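Home News Opinion Diaspora Archive Contact

The apology Hosura still owes

7 Mar 2022
By Lộc Tiêu

My grandmother was moved out of Hosura when the Tamiru government emptied the river villages. She was given one night to pack. For 40 years the official books called this a resettlement, and in August the parliament voted again to keep that word. I watched the vote from my home in Kistgate, and I was more tired than angry.

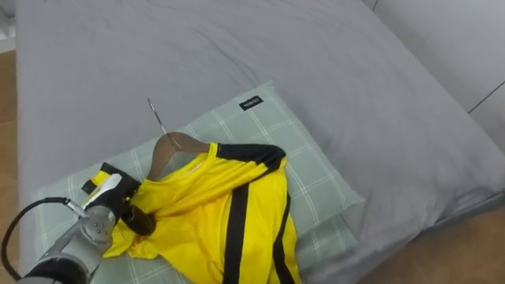
Osei from the Kistgate association wrote to me after my last column that a word feeds no family, and that we should ask for the land first and the apology later. I respect this opinion. But I think the land cannot come while the law says that our people left by their own wish. Who returns a house to a person who gave it away?

The vote was lost by 7. Some of those members came to our memorial evening, lit candles with us and shook the hands of the old people. Then they went back to the capital and pressed the other button. I would like them to explain this to my mother – she kept their photographs.

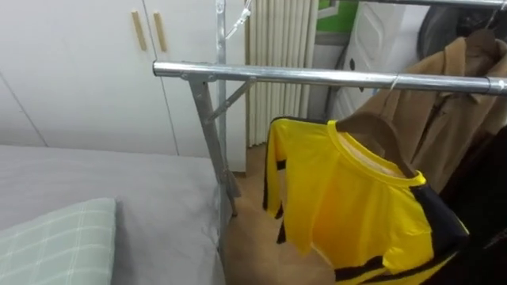 What we can do now

Fewer than 50 of the villagers who were adults then are still living. Their testimony should be recorded this year, in their own language, and sent to every member before the next session. I have written to mine. I am still waiting for his answer.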